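2019-06-08
By Margit Gulyás

Section 5: Guest bathroom, daily set-up and checks

This section covers the bathroom in each standard unit: door, floor, shower enclosure, drain and signs. Allow for the full sequence at every changeover. Kitchen and laundry fittings are covered separately in Section 2.

5.1 Before starting

Turn on the bathroom light and the exhaust fan. Leave the fan running until step 9 is finished. Bring the following:

- neutral stone cleaner (Videtti or equal)
- glass squeegee
- three microfibre cloths, one kept for the door only
- soft brush for the shower track
- flat mop and bucket

CAUTION: Do not use vinegar, lemon-based products or any acid descaler on marble tile. Acid etches the polish and the mark can't be wiped out. Report etched tiles to Nermin Sönmez for repolishing.

CAUTION: Wear shoes with a rubber sole. Polished stone is slippery when wet.

5.2 Procedure

1. Open the shower and remove anything left inside by the previous guest. Bag it and write the unit number on the tag.

2. Lift hair and soap residue from the floor drain. Run water for two minutes and watch that it clears. If water stands over the drain cover, stop and log the unit as "drain slow".

Note: The cover in unit 305 is a replacement and sits slightly proud. Do not force it down.

3. Spray the wall tiles with diluted stone cleaner, 5 mL per litre. Wipe from top to bottom. Go along the grout lines last and look for gaps at the floor joint.

4. Squeegee the shower glass from the top in overlapping passes. Dry the lower edge with a cloth.

5. Brush out the lower track of the enclosure. Do not use a metal scraper on the aluminium. Grit left in the track will wear the rollers on units with sliding panels.

6. Wipe the countertop and basin, then dry the tap. Put the toiletries back in the order shown on the Tendell supply card.

7. Check the wall sign. The slippery floor notice must be firmly fixed, level and readable from the doorway. Wipe it with a damp cloth only, as solvent lifts the colour. Signs with a raised corner are to be replaced, not re-glued.

8. Wipe the door, the jambs and the lever handle with the dry door cloth. Follow the grain. Run a folded corner of the cloth along the panel mouldings, where dust collects. Work the lever twice and check that it returns to level by itself. 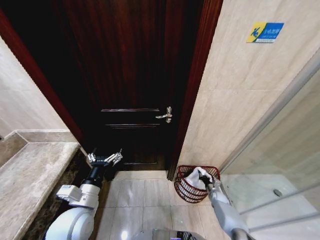
9. Mop the floor from the far wall back to the doorway. Wring the mop well. Standing water must not reach the foot of the jambs, as timber swells at the end grain and the door will bind.

10. Leave the door open until the floor is dry, then turn off the fan and light.

5.3 Faults

Door rubs on the jamb: tighten the top hinge screws by hand. If it still rubs, log it. Do not plane the door.

Lever droops or feels loose: tighten the grub screw under the rosette. Spare springs are held by Alper Yazıcı.

White film on glass: use the Plitent glass paste, kept off the marble.

Grout missing at the floor joint: close the shower to guests and log it the same day. Resealing needs 800 mL of sealer per bathroom and an overnight cure.

Last updated: April, sign check added at step 7

Contact: Eylül Eren, Housekeeping Standards | © Miettinen Serviced Apartments | Back to top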